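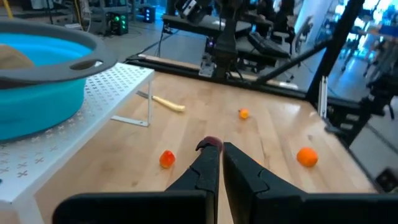

Musyoka Chege wrote in to say that his push notifications went out twice to everybody on the list, and could the guide please mention the Send Once box before step 9 and not after it. Fair. Moved it up. It's step 3 now.

Section 4. Setting up push messages in Stallside

Read this before you send anything. You need an owner or editor login. Helper logins can write drafts but can't send.

Before you start
– App is published, not in preview. Preview apps have no subscribers.
– Your shop name is filled in under Profile. It shows up as the sender.
– Your Deltora account is linked, if you want click reports. Optional.

4.1 First message

1. Open Messages, then New.
2. Pick an audience. Everyone, Recent Buyers, or one of your own lists. Start with a small list of your own, staff only.
3. Tick Send Once. Off by default in older accounts. With it off, anyone who is on two lists gets the message twice.
4. Type a title. 40 characters max, spaces count. Longer titles get chopped on the lock screen.
5. Type the body. 100 characters is plenty. The box takes more but most phones hide the rest.
6. Choose where the tap goes: home, a product, a page, or a web link. Leave it blank and it goes home.
7. Hit Preview. Check both tabs, the two phone types don't look the same.
8. Set the time, see 4.2, or leave on Now.
9. Send.

CAUTION: no recall. Once the status says Sending, the Cancel button only stops phones that haven't got it yet. Expect most of them to have it already.

Note: emoji in the title are fine. Emoji in a list name will break the export.

4.2 Scheduling

1. On the message screen change Now to Later.
2. Pick a date and hour. Quarter hours only.
3. Pick the time zone. Shop Time means your address in Profile. Customer Time means wherever the phone is.
4. Save. Message moves to the Queued tab.

To edit a queued message, open it and press Unlock. Change what you need. Press Save again – if you just close the window it stays unlocked and will not go out. We get more tickets on this than anything else in the section.

Messages can be queued as far out as you like but prices inside them don't update. If you write an August sale message in spring, reread it in August.

CAUTION: Customer Time spreads the send over a full day. Don't use it for a sale that ends at noon.

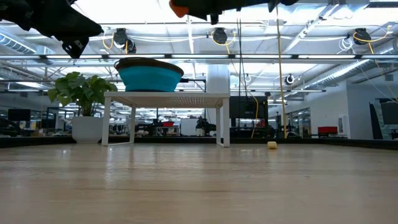 LISTS & SUBSCRIBERS

4.3 Building a list

1. Audience, then Lists, then Add.
2. Name it something you'll recognise later. "List 2" is no help to anyone.
3. Add rules. Bought in the last so many days, opened the app, lives in a zip code, has a tag.
4. Choose All Rules or Any Rule. All is tighter.
5. Press Count. Stallside shows how many phones match right now.
6. Save.

Lists refresh overnight. A customer who buys this morning won't be in Recent Buyers until tomorow.

Note: zip code rules read the delivery address, not the phone's location. Pick-up customers with no address never match. Use a tag for them.

4.4 Bringing in an old list

Coming over from Oyewole? You can import names, emails and tags. You can't import push permission. Phones have to say yes again inside the new app, so your count will look low the first week or two.

1. Export from your old account as CSV.
2. Delete any empty rows at the bottom.
3. Audience, Import, choose the file.
4. Match the columns. Skip the ones you don't need.
5. Import. Leave the window open till the bar is done.

Error 1114 means two columns are matched to the same field. Go back to step 4 and set one to Skip. Error 71 means the file isn't a real CSV, usualy a spreadsheet that was just renamed. Open it and save again in the right format.

CAUTION: import overwrites tags on matching emails. Export your current list first and keep the copy.

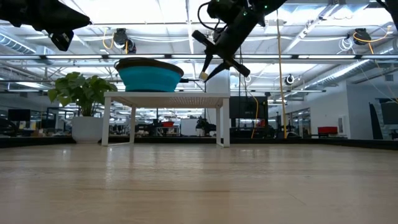 How often should I send?

Once a week is a good start for most small shops. Watch the Opt-outs line under Reports after every send. If it jumps, drop back to every other week and keep messages for stuff people would want to know, new stock, changed hours, a late delivery.

4.5 If a message didn't arrive

– Check the phone's own settings, notifications on for your app.
– Check Quiet Hours under Profile. Anything sent in that window waits till it ends.
– Check the customer is on the list. Search by email.
– Log out of the app on the phone and back in. This gets a new token.
– Still nothing: send us the message ID from the Sent tab. Put "Push" in the subject line, attention Anouk Aerts.

Section 5 covers in-app banners.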